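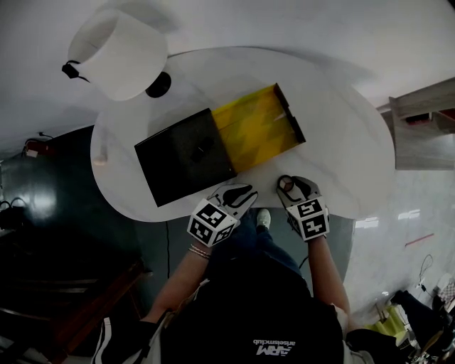 Fig. 1. Black box with its yellow drawer pulled out, on a white table.

Sports Analysis, Unit 3: Reading a Run Chase
Wed 24 January

Last week was field settings. Today we get to my favorite part of the whole course, the chase! Bring your Foltitz scorebook, we'll be in it a lot.

Required rate
Runs still needed divided by overs left. Say a side needs 65 from 9 overs. That's 7.22 an over, and you should be able to get close to it in your head (9 sevens are 63, so a bit over seven). Practice until it's quick.

Now the fun bit. The same 65 from 9 is a stroll with eight wickets in hand and a real scrap with three. Always write the wickets next to the rate. A rate alone tells you very little about who is on top.

Dot balls
Mark every one. Three in a row pushes the rate up a little, but watch what the batter does next: the big swing often comes on the fourth ball. We saw this twice in the Skurnville v. Aquino match from November, and it's lovely to follow on paper once you know to look for it.

Balls, then overs
Overs are six balls, so 4.3 on the scoreboard means four overs and three balls, or 27 balls. It does not mean 4.3 in decimals. Please, please convert before you divide. Half the errors in the last homework came from this.

Matchups
Who has overs left? List the bowlers and what each can still bowl. If the captain is holding back the best one, the middle overs are where the batting side should cash in.

For next time
Finish the Skurnville chase sheet, rate and wickets at the end of each over. Read the Ustent chapter on partnerships, skip the appendix. Pencil is fine.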